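Limby (student robotics project)

Limby is a student robotics project and annual course at the Patholm technical college in which teams program a robotic arm to take apart and reassemble desktop computers. It is run as a one-semester class open to second-year and third-year students, with a club of the same name that meets outside class hours and prepares a team for outside competitions.
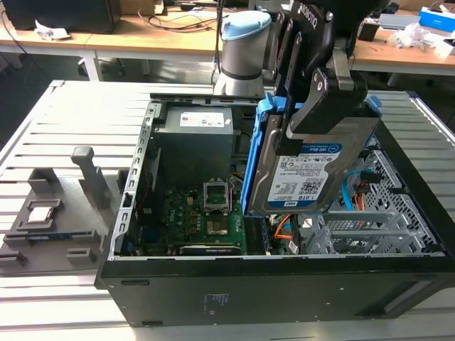
The project was started by Arvo Keskinen, a lecturer in electrical engineering, as a replacement for an older course in which students moved wooden blocks between marked positions. Keskinen wanted a task in which the parts had real tolerances and could be damaged by a careless program. Old office computers were chosen as they were cheap, easy to find and built in much the same way from one maker to the next. The name comes from a nickname given to the arm by the first class and was adopted officially two years later.

Course structure

The course is taken by up to 60 students a year, divided into teams. Each team has a weekly lab period with the arm and works in simulation the rest of the time. The first weeks cover coordinate frames, joint limits, gripping force and safe stopping. Students must pass a short safety check before they are allowed to run their own code at full speed.

After the introduction, teams work through a fixed series of tasks. The early ones involve parts that come straight up out of the case, such as a hard drive in its caddy. Memory modules follow, which need the side clips to be opened first. The processor is the last part to be handled. It has to be set down in a fixture beside the computer and later returned to the socket in the correct orientation. Cables are disconnected by hand in the basic course and are treated as an optional task for advanced teams.

Fixtures are designed by the students and 3D-printed in the college workshop. A fixture from one year may be used by the next, but teams that reuse one must document any changes. The workshop keeps a shelf of retired designs, including several early ones that held the parts too tightly for the gripper to remove them again.

Grading

Grades are based on a written report, a code review and a final run. In the final run, a team has to remove and replace a set of parts without a person touching the computer. The run is scored out of 1000 points. Points are lost for dropped parts, for contact with the motherboard and for each time the program has to be restarted. The computer is then connected and switched on, and a team whose machine does not start can score no more than half marks.

The highest score recorded so far is 865, by a team led by Hilkka Halonen. Her team checked the position of the case at the start of every run and corrected for small shifts, a method that was later added to the course handbook. Before that, most teams relied on the case being placed in the same spot each time.

Club and competition

The Limby club was formed by Tapio Turunen and Mahmoud Ouali, both former students of the course. Membership is open to all students at the college, including those who have not taken the class. The club holds its own contest each March, known as the Charvát Cup after the workshop building in which it takes place. Teams from other schools have been invited since the third contest.

The contest differs from the class in that the computer model is not announced beforehand. Teams are given one hour to measure the machine and adjust their programs. There is also a speed event, in which only the hard drive is removed and replaced. Speed results are not combined with the main score.

Funding

The arm and gripper belong to the college. Replacement parts, printing material and travel are paid for by the club, which receives a yearly grant of 2000 euros from Esport, a local equipment supplier. Most of the computers are donated by offices in the area when they replace their machines. Storage drives are erased before any computer is passed to students.

Recent changes

Valtteri Salminen took over as course leader when Keskinen retired from teaching. Under Salminen, the written exam was dropped and the code review was given more weight. A revised handbook dated 07/04/2025 added a chapter on force sensing and shortened the section on simulation. It also requires teams to keep a log of failed runs, with the cause of each failure where it is known.

See also

Robot end effector
Electronics recycling
Educational robotics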